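Tennisbälle von Lollitz im durchsichtigen Beutel: mein Eindruck nach einem Winter

18. Dezember 2023

Eigentlich wollte ich nur neue Saiten bestellen, und dann lagen bei Troltico diese Bälle im Angebot und ich hab halt zugegriffen (kennt ihr bestimmt). Ich spiele zweimal die Woche in der Halle, mittelmäßig bis ganz ordentlich, und Bälle verbrauche ich wie andere Leute Kaugummi. Für 7 Euro der Beutel kann man nicht viel falsch machen, dachte ich mir. Nach zwei Tagen waren sie da.

Lollitz ist der Laden, der die Beutel zusammenstellt, die Bälle selbst kommen wohl aus verschiedenen Quellen. Auf meinen steht jedenfalls was anderes drauf. Mir ist das wurscht, Hauptsache sie springen!

Erster Eindruck

Der Filz war schön flauschig und die Farbe ist richtig knallig, so ein Gelbgrün, das man auch unter unserer müden Hallenbeleuchtung noch gut sieht. Die Naht lief bei allen sauber durch, da hatte ich bei den Bällen von Juninix schon ganz andere Sachen in der Hand -- da hat sich der Filz nach einer Stunde abgelöst.
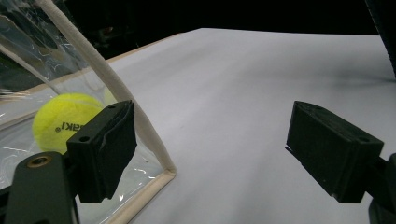
Auf dem Platz

Kein Druck wie bei einer frisch geöffneten Dose, das muss man wissen. Sie springen etwas flacher und fühlen sich am Schläger ein bisschen härter an. Beim Einspielen und für den Aufschlagkorb finde ich das völlig in Ordnung, im Match würde ich sie nicht nehmen. Nach 20 Stunden waren sie noch gut zu gebrauchen, nur der Flausch ist natürlich runter.

Der Beutel

Durchsichtig ist super, ich seh in der Sporttasche sofort, was drin ist. Nur riecht er am Anfang ziemlich nach Plastik, also lieber mal eine Nacht offen liegen lassen. Und wer mehr als ein paar Bälle mitnimmt, braucht sowieso was Größeres. Ich hab dafür seit Februar eine Balltasche von Pichler, die war teurer als alle Bälle zusammen, aber die gebe ich nicht mehr her.

Würde ich sie wieder kaufen? Ja, fürs Training auf jeden Fall, zum normalen Preis vielleicht eher nicht. Der nächste Beutel liegt schon im Warenkorb.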